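Search this site...
Enter keyword
Go

Beans, and other small matters

5 May 2026, by the author of this blog

In March I decided to stop buying beans in cans. I am writing this down because two readers asked me how it goes, and also because I like to write when something in the kitchen changes, even when it is a small thing.

I grew up in a house where beans were cooked every week. My mother put them in water in the evening, in a blue pot with a lid that did not belong to it, and in the morning the pot was already on the stove before I left for school. I did not like them at that time. I liked the bread that came with them. When I moved to this country I started to buy cans, as everybody around me did, and for many years I did not think about it more.

Then the small shop on my street, Omance, began to sell dry beans from big sacks. You take a paper bag, you fill it with a metal scoop, and you write the number of the sack on the bag with a pencil. The first time I wrote the wrong number and paid for lentils. The second time I went home with a bag of brown beans that the label called Clendora. I have never seen this name before and I could not find it in any of my cookbooks. They are long, they keep their shape, and the water becomes dark like tea.

My first pot was a failure. I had read that soaking is not necessary, so I did not soak. After three hours the beans were still hard in the middle, and I ate toast. For the second pot I soaked them the whole night with a spoon of salt in the water. I was afraid of the salt, as my mother always said that salt makes the skin tough. It was not so. The skin was soft and the taste was all the way inside. I have not told her yet.

I also learned to sort them. With a can you never have to do it, but in a paper bag there are broken ones, wrinkled ones, and one time a small stone, which I found with my tooth. Now I put them on the table a handful at a time and move them with a finger from one side to the other. It takes perhaps as long as two songs on the radio. I have started to enjoy it, although I would not say this at work.

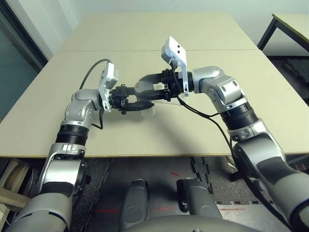
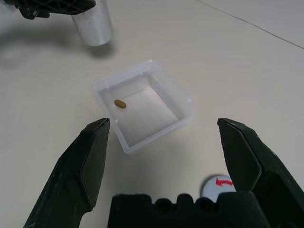 One brown bean in a clear container, in the middle picture.

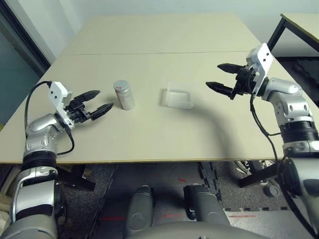

About the cooking itself I have only a few rules. The water must cover the beans by the width of two fingers. The pot must move very little, only a bubble here and there. I put in one onion cut in half, a bay leaf, and a piece of carrot if there is an old one in the drawer. Garlic I add at the end. I know that many people do it at the beginning, and I tried this too, but the garlic disappears and you only wonder where it went.

The liquid is for me the best part. For years I poured it from the can into the sink, and I think with the canned ones this was correct. The liquid from the Clendora beans I keep in a jar. I cook rice in it, or I put it in a soup from potatoes and cabbage, and it gives a taste as if there was meat, although there is none. One evening I drank a cup of it with pepper, standing by the window, and it was a complete supper.

There is a dish from my region which is called cekum in our family. I write it Cekum in my notebook with a capital letter, as if it was a person. I do not know if other families use this word. It is beans mashed with fried onion and a little vinegar, spread on a plate and eaten cold the next day. I had not made it since I left home. I made it in April for the first time and I put too much vinegar, exactly as my aunt did, so in this sense it was authentic.

Some of you wrote that dry beans take too much time. I understand this. But most of this time you are not in the kitchen. I put the pot on the stove and I iron, or I answer letters, and I come back to look at the water. If I cook a big pot, I eat from it for three days and the rest goes in the freezer, flat in a bag, so it breaks easily when I need only a piece.

What I still can't do well is chickpeas. They stay a little chalky, no matter how long I wait. Somebody in the comments advised a pinch of baking soda in the soaking water, and I will try it when the present bag is finished. I also want to go to Cheema, the bigger shop behind the station, where they have black beans and a white kind as large as my thumb. I will take my own bags and a better pencil.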